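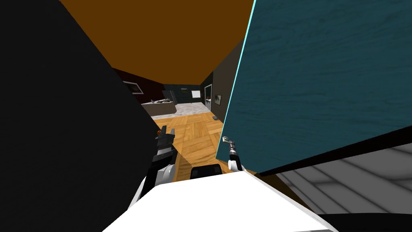
2 min read

Two grippers, one kitchen: my sim gallery from December

Hi again! I finally sat down and put the gripper comparison page together, after promising it to Siham Sleiman more times than I'd like to admit. It's a short gallery this time, with a lot of my notes stuck to it, so grab a coffee.

The picture up top is from the robot's own view in the simulated kitchen. Dark gripper with the angular metal fingers on the left arm, slim silver one with the thin curved finger on the right. I love the parquet in this one - the basket-weave goes most of the way down the room and then it switches to speckled tile. The teal wood-grain panel is right up close to the silver gripper, and that big black surface takes up most of the left side, so you're peering through a gap to get to the counter.

I'd been going back and forth between two finger sets for ages. The chunky one is the Rusero, and the skinny one is the Ornen. Everybody at the club has a favourite and everybody is very loud about it, so I figured I'd run them both in the same room, on the same body, and write down what happened.

The rules were pretty simple. Each gripper got 90 tries, split between door edges, mugs and flat stuff like plates. I drove all of it by hand with the Koltley controller, mostly after supper, with the lights off and the cat on my lap.

What I noticed with the Rusero: it's forgiving! I could come in at a lousy angle and it would still hang on to a mug. Door edges were another story. It's a wide thing, and I kept bumping the panel before I'd got a finger behind it. I dropped it 8 times on the doors alone before I learned to come in from lower down.

The Ornen is fussier but I've really warmed up to it. That curved finger slides behind an edge so nicely, and on cupboard doors I'd pick it every time. Mugs, not so much - they'd spin away on me if I wasn't dead centre. Plates were a tie as far as I'm concerned, although Siham watched the recordings and says I'm being too kind to the Rusero.

A quick word on the controller, as a few of you asked. The Koltley sticks are comfy, but the wrist roll is way too sensitive out of the box. I turned it down by half and my evenings got a lot calmer. I also tried the Şimşekoğlu pedals for opening and closing the fingers. Neat idea, and my feet were not up to it.

If you want to try this at home, start with the view from the body like mine and leave the extra cameras for later. I had four going at first and spent the whole time looking at the wrong one.

Next up is drawers, with the grippers swapped over to the opposite arms. I'm right-handed and I have a hunch that's colouring my results a bit. Send me your door settings if you've got good ones!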